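Chapter 7
Showing the Robot How

If you have ever taught a child to tie a shoelace, you will know how quickly words run out. You begin bravely enough, with talk of loops and rabbits and holes, and within a minute or so you have given up and taken hold of the small hands yourself, and the two of you are tying the lace together. I have always been fond of that moment, and I should like you to keep it somewhere at the back of your mind as you read this chapter, for a good deal of what follows is a long and rather more technical version of it.

In Chapter 6 we wrote our instructions out in full. We told the arm where to go, how fast, and when to close its fingers, and for the bottling line at Hirnstead that served us very well, as every bottle arrived in the same spot. A home is a much less obliging place. Drawers stick, handles come in all shapes, and somebody has usually left a chair in the way. Writing down every movement for every kitchen and bedroom would keep us busy until we were very old indeed, and so we turn to another method, in which a person carries out the task with the robot's own arms and the robot keeps a record of it.

Such a record is called a demonstration. There are two common ways of making one, and we shall spend time with both.

The first is guiding by hand. The motors are made slack enough for a person to push the arm about, and the teacher simply walks it through the job (this is the shoelace method, more or less). It needs very little equipment and most students take to it within an afternoon. Its drawback is that the teacher has to stand close by, and guiding two arms at once can leave one feeling short of a hand or two.

The second is remote control, often called teleoperation. Now the teacher sits apart from the robot and moves a pair of handles or smaller arms, and the robot copies. The robot may be across the room, or it may exist only inside a computer, which is how we shall begin, with the Nivamville practice rooms that accompany this book.
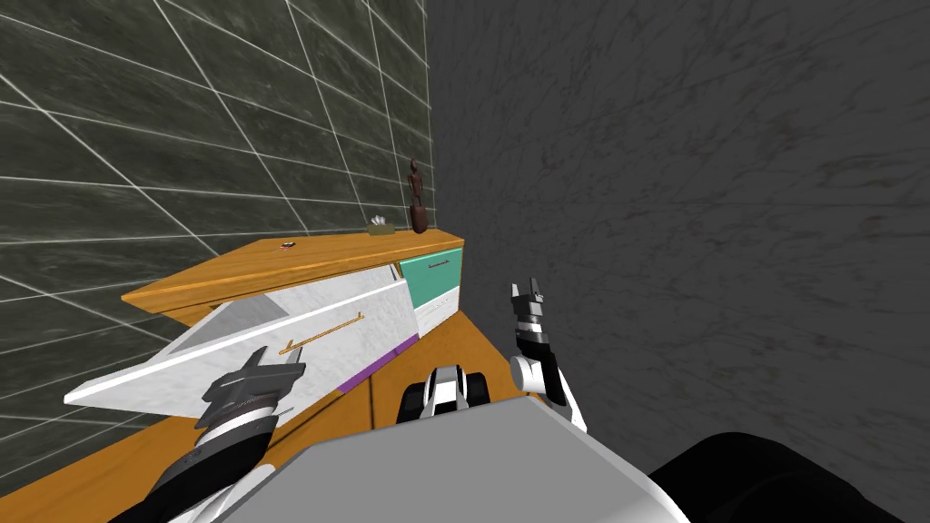 Figure 7.1 A drawer-opening task in simulation. The left gripper is at the front of the open white drawer; the right arm is held clear of the cabinet.

Opening a drawer may strike you as a humble place to start, and I suppose it is, but please don't hurry past it. The gripper must come to the handle at a sensible angle. It must then pull along the line in which the drawer wants to slide, and a teacher who drifts even slightly to one side will feel, or in simulation will merely see, the whole thing begin to bind. Notice too what becomes of the arm that has no work to do. Beginners tend to forget about it, and a forgotten arm has a way of wandering into the furniture. Park it somewhere safe before you start recording, and let it stay there.

How many demonstrations are enough? I wish I could give you a single number. In the Pamar exercise at the end of this chapter you will work with a set of 326 recordings of one drawer task, of which 230 were kept for training after the poor ones had been weeded out. You will be asked to do some weeding of your own, and I think you will find it absorbing work. A demonstration can reach its goal and still be a bad lesson, full of pauses and second thoughts, and the robot will learn the pauses along with everything else.

The chapter is arranged as follows. Section 7.1 deals with guiding by hand, and Section 7.2 with remote control, including the awkward matter of delay between the teacher's hand and the robot's. Section 7.3 looks at what should be stored in a recording and how often. In Section 7.4 we compare two teachers using the Giáp method of scoring, and Section 7.5 takes up the question of what a robot should do when it meets a drawer it has never been shown.

Before you begin: you will need the joint angle notation from Chapter 3. If it has grown hazy, the summary table at the end of that chapter should be enough to see you through.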